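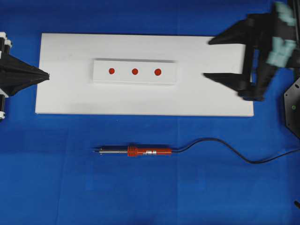 How Long Does a Library Book Stay Lost?
A report on missing items at the Nurnaddale campus library
Balakrishnan D'Souza and Kamala Chettiar
Research Methods, second year

1. Why we did this

Our first proposal was a study of sleep among engineering students, which fell over when we couldn't find any. Our second was about bus timetables and was rejected as "a complaint". The third came from Kamala spending most of August trying to borrow a book the catalogue swore was on the shelf. It was not on the shelf. She looked on six separate visits, once at 7:40 in the morning, on the theory that it might be nocturnal.

We wanted to know how many books listed as available are really somewhere else, and where that somewhere else is.

2. Method

We took a list of 279 titles from the second floor, covering history, geography and a small section labelled General that seems to be where cataloguers put things before lunch. Every title was marked "available" when we printed the list. We then went and looked.

A book was recorded as found if it was within one shelf of its proper place. Anything further off was recorded as misplaced, provided we came across it at all. Everything else was missing. We argued for some time over books lying on top of a shelf and settled on found, as Balakrishnan is tall and had been finding them.

Searching took four afternoons. We had planned on two. Whoever designed the second floor put the light switches on timers, and a good part of our fieldwork was done waving.

3. Results

Of the 279 titles, 244 were found where they should be. That left 35. Of these, 29 turned up elsewhere in the building and 6 did not turn up.

The misplaced books were not scattered at random. Most were on the same shelf number in the wrong bay, which suggests tired people reading the last half of a label. A smaller group had gathered near the power points by the east windows, where students sit. Two atlases were holding up a monitor in the Mudaliar Reading Room. We recorded them and left them there, as the monitor was in use and its user gave us a look.

Kamala's book was one of the missing 6. She would like this noted.

4. The survey

We also put a short survey on the Hotis student page and got 107 replies. The most common answer to "What do you do with a book when you've finished with it?" was "put it back", which our results do not entirely support. Several people wrote that they leave books on the table so staff can reshelve them properly. Staff do ask for this. There is a sign. One person wrote "what library".

5. Problems

Books were being borrowed and returned while we searched, so some titles we called missing may have been in someone's bag on the way to the desk. We checked the catalogue again at the end of each afternoon to catch these, apart from the third, when the Geletti café closed early and we went to beat the queue. The second floor may also be tidier than the others. We have been to the fourth floor and would not care to repeat this study on it.

6. What we'd suggest

Larger bay numbers at the end of each row, and a trolley by the east windows. Neither would cost much. The library has our full list of misplaced titles and has already moved most of them home, atlases excepted.

Kamala has placed a hold on her book. She is second in line.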